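Setting up a practice corner at home: chair, cushion, rubber foot

December, by the Urnance workroom
Last updated: December, 4.30 pm

We get the same questions every winter from people who have signed up for a beginners' pedicure course and want somewhere to practise at home. Most of them have already been told they need a long list of things. We think the list is padded. Prices are what we paid and may have changed.

Do I need a proper pedicure chair?

For practice on a rubber foot, you don't. Proper ones start at £600 from the catalogues we see, and half of that seems to go on a footrest and a lever. A rubber foot has no back to support. You need something to prop it on at a height that doesn't wreck your neck, and a chair for yourself. Spend the money once you have people paying you, if you still want to by then.

Is a velvet tub chair a sensible choice?

It's a nice chair for someone to sit in. Ours is a round brown one, bought from Kitora for £119, and the curved back does what the shop said it would. The shop also called the velvet "easy care". We'd treat that claim with suspicion on any velvet. It shows every hand that has brushed it the wrong way, and filings from a nail file get down into the pile and stay there until you go after them with a brush.
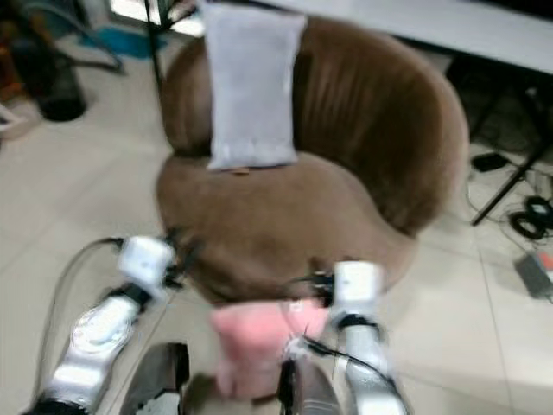
If you already own one, use it and put a towel over the seat. If you are buying specially, a plain wipeable chair from a second-hand shop will do the same work for less, and you won't mind when it gets a blob of cuticle cream on it.

What about brown? I've heard dark colours hide stains.

They hide tea. They don't hide pale dust, dried lotion or white filings, and that is what you will be producing. Grey cushions have the opposite trouble. Choose the colour you like and assume you will be cleaning it.

Should there be a cushion on the back?

A tub chair is deep, and shorter people end up perched on the front edge or slumped. A flat rectangular pillow fixes it for nothing if you have one in the cupboard. We don't see the point of the lumbar supports with straps that are sold for this. The straps are made for office chairs and slide off a rounded back. Get a pillow with a cover that comes off. Ironing it is up to you; we don't.

Can I leave the rubber foot sitting on the velvet?

We wouldn't, certainly not overnight. Soft rubbery plastics can leave a greasy patch on fabric, and some pick up dye and keep it. The makers are vague on the subject. Our first Fomia foot spent a weekend on a navy cushion and has had a bluish heel ever since. Stand it on a plate or an old tea towel.

Are the expensive practice feet better?

Slightly. A cheap one tends to be stiff with shallow grooves round the nails, so you learn very little about working along an edge. A dearer one bends at the toes and has some creasing in the skin. What neither will do is flinch, and flinching is most of what you need to learn about. Any seller who says a model is "just like the real thing" hasn't had a ticklish client. Borrow one from your course first if they'll let you.

Do I need a left and a right?

Sellers like to say so. We managed a whole course with one. You do get used to approaching the big toe from the same side, so turn the foot round, or swap the side you sit on, every other session. Buy the pair only if the second one is nearly free.

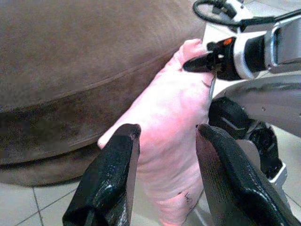
How do I clean a rubber foot?

Use lukewarm water and a little washing-up liquid, then pat it with a cloth and let it air properly before it goes away. Keep acetone off it. We ignored that advice once and ended up with a tacky toe that collected fluff for months. Marks in the creases around the heel are the stubborn ones, and a soft toothbrush gets some of them out. Pen and nail varnish often won't shift at all.

How long does one last?

The Fomia box says 100 sessions. We have no idea how they arrived at that, and the people we asked at the Liepiņa counter didn't either. Our current one has had 6 months of fairly rough use and is scuffed but fine. Splits usually start where you bend it, so if you never bend it you may have it for years.

Is talc worth using?

A light dusting takes the stickiness off after washing. Cornflour does too. The special "renewing powder" sold alongside the feet smelled very like cornflour to us, at several times the price. Do the dusting over the sink and well away from the chair.

What sort of light should I have?

An ordinary desk lamp with a bendy neck, placed on the opposite side from your working hand. Shiny pink rubber throws back glare, so tilt the lamp until you can see the creases. We've tried a ring light and went back to the lamp.

My course sent a kit list with 22 items on it. Do I have to buy them all?

Ask which ones are used in the first half. Ours had three sorts of toe separator on it and we never opened two of them.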